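Simside toy library moves to sealed trays and weighed returns

9/14/25

The Simside Toy Library will change how it stores and checks construction sets, after a review found that incomplete returns were the main cause of sets being withdrawn from loan. The new procedure applies to all building brick, track and gear sets in the catalogue. Books, puzzles and ride-on toys are not affected.

Until now, sets have been lent in drawstring bags with a printed parts list. Staff counted the contents by hand at the desk when each bag came back. According to the review, prepared by collections manager Hiwot Mamo, 79 sets were out of circulation at the end of the last lending year, most of them short by 2 or more parts. The library holds 3000 catalogued items in total.

Under the revised system, each set is assigned a rigid tray with a clip-on lid. The tray, lid and full contents are weighed together and the figure is recorded against the catalogue number. A returned set that falls within tolerance goes back on the shelf. A set outside tolerance is put aside for a manual count.
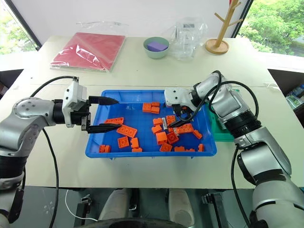 Weighing does not detect substitution, where a part from a borrower's own collection is returned in place of a library part of similar mass. For this reason the larger brick sets will also be limited to a single colour per tray. With orange bricks in a blue tray, a small white and grey piece among them can be picked out by eye before the lid goes on. Mixed-colour sets will be broken up and sorted over the coming months, and any surplus parts will be kept as spares.

Cleaning arrangements are also changing. Hard plastic parts will be washed in mesh bags at low temperature and air dried on racks. Parts with metal axles or printed labels will be wiped by hand.

The trays are being supplied by Kasero. Antonina Palamarchuk, who supervises the lending desk, said the footprint was chosen to suit the existing shelving, which is 19 inches deep.

"The old bags slumped and took up more room than they needed," she said. "We also had trouble reading the tags."

Replacement charges for missing parts remain unchanged. Borrowers who find stray pieces at home may leave them in the return chute in a labelled envelope. The changeover is due to be finished in December, and sets already on loan should be returned in their current bags.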